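3.2 Roster Data and Signing Records

Records for the two amateur leagues, Turnska and Ulloa, were compiled by Shukla and Tripathi from club filings. The set covers 800 signings over 20 seasons. Players released before their first game in May were left out of the main sample.
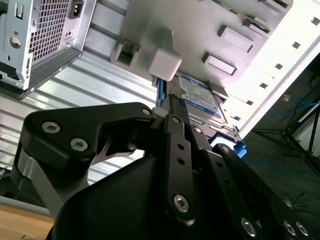
Figure 3. Interior of a computer tower, with power supply and drive cage.

Signing bonuses were adjusted to the final season's prices. Pitchers — who made up the largest group in both leagues — were treated separately, as their contracts often carried innings clauses.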